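Clunbridge Repair and Make Space – progress report to the Boersma Fund

Hello again from Clunbridge! I know the form asks for headings and outcomes, and I did start it that way, but it came out so stiff that I've gone back to writing you a letter, as I did last time. The spending sheet is attached separately and follows your template to the letter, I promise.

So, where are we? The big news is that the roof over the back workshop is finally sound. You'll remember that when I wrote in February we had buckets out along the west wall and couldn't leave fabric on the shelves overnight. The roofers came on a Tuesday, found more rotten battens than they'd quoted for (of course they did) and were done inside a fortnight. It cost us a bit extra, which I took from the signage money with your office's agreement, so the old painted board stays up over the door for now. I'm rather fond of it anyway.

With the back room usable we've gone from one session a week to 3. The Tuesday evening one is still the busiest by miles. We open at half past six and there's usually a queue down the steps with toasters and lamps and, one memorable week, a pair of accordions. The Saturday morning is slower to catch on. I think we're up against football, and next term I'd like to try moving it to the afternoon and see what happens.

You asked for numbers. We had roughly 60 people through the door in our best month, which beats what I put in the application, and our quietest month was 30. That was when the bridge was shut and anyone coming from the Nernberg side had to go the long way round by the reservoir, so I'm not reading too much into it. What I haven't cracked is how to record the people who come back again and again. The sign-in book treats them as new each time, and a fair few don't sign in at all, because they come in through the yard with their arms full and go straight to a bench.

The sewing side has grown far more than I expected. I'd pencilled it in as a small extra and now it takes up half the room – we've had curtains, school trousers, a tent, dog coats and a great many zips. Zips could be a whole project by themselves. We bought 2 second-hand machines from Bulent, the upholstery shop on the corner, who serviced them before handing them over and threw in a box of bobbins. One of them still chews thin cotton, and I've been told it wants a new needle plate, so that's on the list.

Electrical repairs have been trickier. We can't let anything go home without a safety test, and only a couple of us are trained to do it, so things pile up on the shelf by the kettle. I've booked another training day out of the skills budget and hope that will shift the backlog before winter, when the heaters start arriving. 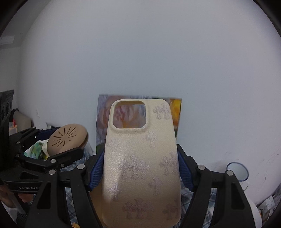

The decorating and craft evenings are the part I was least sure of when I applied, and I'm glad you talked me into keeping them. They bring in a younger crowd, who then wander over to the repair benches and get roped in. Materials run a little over budget, mainly glue and paint, and I've started asking for a small contribution in a jar by the door. It more or less covers the difference.

What hasn't gone well? The website, mainly. It still has the old opening times on it and I keep meaning to sit down and sort it out. The tool library is also behind. We've got the shelving up and plenty of donated tools, but no lending system beyond a notebook on a string, and I don't want to open it properly until we can tell who's got the sander.

For the next stretch I'd like to get the tool library lending, clear the electrical shelf and have a decent go at the heating, which is loud and does very little. I'll have quotes for that soon and will send them over before I commit to anything. If you're passing, do come on a Tuesday, though parking is dreadful and you're better off leaving the car by the church.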